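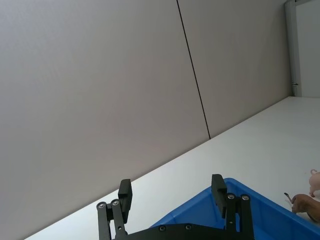
Can a robot tidy up a room by itself?

At present it can do part of the job. A robot arm with a simple gripper can pick up many small objects and drop them into a bin, if the objects are within reach and the table is well lit. Tidying a whole room in an ordinary home, with no person near to help, is still beyond most machines.

Tidying robots

A tidying robot is a machine that collects objects which lie out of place and puts them where they belong. The word is used both for complete mobile robots and for fixed arms that work above a table. The fixed arms are much more common in research, as they are cheaper and safer, and the same test can be repeated on them many times in a day.

The task

For a person, tidying is one chore. For a machine it is normally divided into several smaller ones: finding the object, deciding how to hold it, closing the gripper, carrying the object and letting it go. The last step was long considered the easy one. In practice, objects that are released too early fall on the rim of the bin, and those released too late may be pressed against its wall.

A further difficulty is the decision itself. A pen on a desk may be rubbish, or it may be in its correct place. Machines have no general knowledge of what a household considers tidy, and this must be given to them by instruction or by many demonstrations.

Grippers

Most tidying arms use a parallel gripper, which has two flat fingers that move towards each other. It is strong and easy to repair. It holds blocks, boxes and firm toys well. It is less suitable for thin things lying flat, such as a coin or a sheet of paper, and for soft things that change their shape when they are pressed.

Suction cups are an alternative for smooth surfaces and are widely used in warehouses. Hands with several fingers can hold more kinds of objects, but they cost more and are harder to control.

Cameras

A camera is often fixed near the wrist of the arm, so that it moves together with the gripper. This gives a close view of the object just before it is taken. The disadvantage is that the view tilts and turns with each movement, and the gripper itself hides a part of the table. Many laboratories therefore add a second camera which stays still.

The Emthorpe trials

A well-documented series of tests was made at Emthorpe under the engineer Roswitha Stüber. Her group used an arm called Lagman, which had to put 16 household objects into a plastic bin, one after another. The series had 500 attempts. Stüber reported that firm toys caused few problems, while pencils and spoons were often pushed across the table before the fingers could close on them.

In a later series of 100 attempts, a person placed new objects on the table during the work. The arm became slower, for it had to stop and look again after each change. A similar test with the Storatus mobile robot, held in Flultham in October, was ended after 2 hours when the machine could not pass a chair.

Use in homes

Robots that clean floors are sold in large numbers, but they usually avoid objects and do not collect them. The floor must first be cleared by a person. Arms for home use exist mainly as test models. Speed is one obstacle, and safety near children and pets is another.

See also: Domestic robot; Robot gripper; Bin picking; Warehouse automation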